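How a Broom and Dustpan Work Together

Sweeping is one of the oldest cleaning jobs there is. You need two tools, a floor and a few minutes. The broom moves the dirt and the dustpan carries it away. Each tool has a shape that helps it do its part.

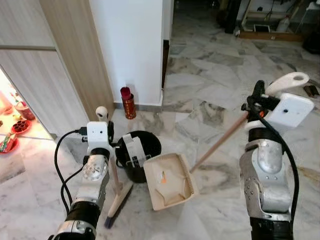 By Nana Owusu
Home and School Pages | Reading time: 9 minutes with the activity

Where does the dirt come from?

Some of it walks in on your shoes. Some of it falls off the table when you eat, or when you cut paper. Dust is made of very small bits, such as threads from clothes, grains of soil, hair and flakes of skin. It floats in the air for a while and then settles on the floor, the shelves and anything else that is flat.

On a carpet the bits sink down between the threads, and a broom has trouble reaching them. On a hard floor, like tile or wood, they stay on top. That is why brooms are mostly used on hard floors. Tile floors also have thin lines between the tiles, filled with a material called grout. If the grout is lower than the tiles, crumbs can collect there, so sweep along the lines as well as across them.

The broom

A broom has a handle and a head. The head is a block with bristles fixed into it. Bristles can be made from plant stems, animal hair or plastic. Each bristle bends when you press on it and then springs straight again. If you pull the broom slowly, the bristles push the dirt along in front of them. If you flick the broom, they spring up fast and throw dust into the air, and it will land on the floor again later.

The bristles should touch the floor without being squashed flat. Pressing harder does not clean better. It bends the bristles for good, and then the broom needs replacing.

The dustpan

A dustpan is a shallow tray. The back and sides are raised so the dirt stays in. The front is open and has a lip, which is the edge that rests on the floor. The thinner and straighter the lip, the easier it is for small things to slide over it.

Many dustpans have a short handle, and you have to crouch to use them. Others have a long handle so you can stand up. Some have a row of teeth like a comb along one edge. Pull the broom through the teeth and they take out hair and fluff caught in the bristles.
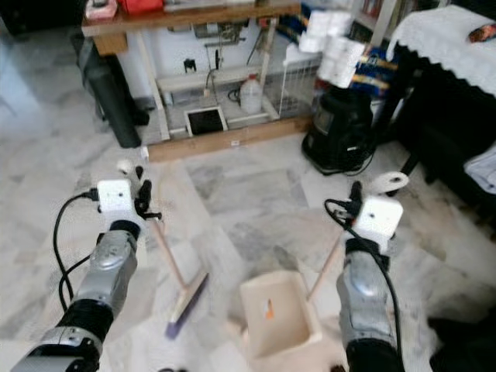 The dustpan rests on the floor with a small orange scrap inside.

How to sweep a room

1. Pick up the big things by hand. Toys, socks and pieces of paper do not belong in the dustpan.
2. Start at the wall farthest from the door.
3. Pull the dirt toward you with short, slow strokes. Go under the table and along the bottom of the shelves.
4. Make one pile near the middle of the room.
5. Set the dustpan down with its lip flat on the floor and sweep the pile in.
6. Move the dustpan back a little. You will see a thin line of dust where the lip was. Sweep that in too, and do it again until the line is gone.
7. Carry the dustpan level to the trash can and tip it out slowly.

If something glass has broken, do not sweep it up yourself. Stay where you are and call an adult.

Try it

Tear a sheet of scrap paper into small pieces and drop them on a hard floor. Sweep them up with fast strokes, then drop them again and use slow ones. Which way kept the pieces closer together? Now try the same thing with a spoonful of flour (ask first). Write down what was different.

Words to know

Bristle: one of the stiff hairs on a brush or broom.
Grout: the filling between tiles.
Lip: the front edge of a dustpan.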